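Been asked a few times this month how we set up ladders and work platforms for repainting the outside of two-storey houses, so I'm putting it in one thread. I run a small painting crew in regional Victoria. Most of our jobs are weatherboard with a bit of render.

First thing is the ground. Walk the full side of the house before anything comes off the trailer. Look for garden beds, pit lids, soft patches next to downpipes, and the air con unit that somebody hid behind a hydrangea. If the ground falls away more than a leg can take up, that side gets a different method.

We own two podium steps and one trestle set. The podiums are Gremska. Heavy to carry, but the gate latches properly and the feet don't wander on concrete. I wouldn't use them on grass.

Trestles and planks are fine for soffits on a single-storey section. Check the planks end to end every morning, underside as well. A split that starts at a bolt hole is easy to miss when it's full of old paint.
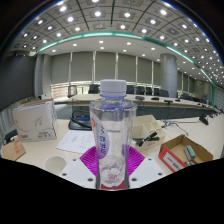 Extension ladders next. One out for four up, tied at the top, and footed until it's tied. I can't say it any other way. We use a stand-off so the rails aren't resting on the gutter, which keeps the gutter straight and gives you room for a cut-in at the fascia. Nothing goes up in your hands. Brush, scraper and filler go in a belt pouch and the pot goes on a hook. A drink stays on the ground, and once a bottle is down to a few droplets like the clear one with the white cap in the photo, climb down and fill it before you shift the ladder. In January I want everyone doing that before they feel thirsty.

Rubber feet wear out well before the ladder does. Ullska do a replacement foot that fits both of ours. Bring your old one to the shop to compare, the bolt spacing changed at some point.

Question from Yolanda Usuga under the last thread: do you hire or buy for the high gable ends? Hire. We do six of those in a good year and I don't have the shed space. The hire yard brings it, sets it up and takes it away, and the paperwork comes with it.

Yolanda also asked what a hire costs. Last one was $1253 delivered and collected, for a gable on a sloping block. Flat block would have been less. Put it on the quote as its own line so the client can see it. If it's buried in the labour figure they'll compare you to the bloke who's planning to do it off a ladder.

On hire periods, read what happens when it rains. Ours counts wet days the same as dry ones. We once had a platform standing against a wall for 14 days and painted on maybe half of them. That was my fault for booking it before the prep was finished.

So now the prep happens first wherever we can reach it safely without the hire gear. Wash down, scrape, sand, spot prime. Then the platform arrives and we start at the top boards. 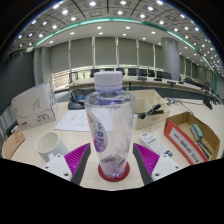

The other thing to sort out before delivery is where the truck stops. Measure the side gate. Ask about the neighbour's driveway. Tell the yard about overhead wires when you book, and send a picture of the service line where it meets the house. If it's anywhere near the work, ring the power company and ask what they need from you. Allow a couple of weeks for that.

Wind. We don't have a clever system. I look at the forecast the night before and again at 6 am, and if gusts are coming through after lunch we do the high work in the morning and go around to doors and window frames later. Dust sheets come down as well. A sheet tied to a handrail is a sail.

Someone mentioned the Climance clip-on trays for handrails. Tried one. Good for a small pot and a brush, too shallow for a roller tray. Singhal make a deeper one but it stuck out into the walkway and I kept hitting it with my hip, so it went back.

Toe boards stay on. I know they get in the way when you're trying to paint the lowest board you can reach. Do that board from the next level down.

Last one for tonight. Keep a notebook with each ladder's number, the date you checked it and anything you found. Ours is a cheap exercise book in the glovebox. When a ladder fails, cut it up before it goes in the skip, otherwise someone will pull it out and use it.

Will do a separate thread on sanding old weatherboards and lead paint testing, probably in December when things go quiet.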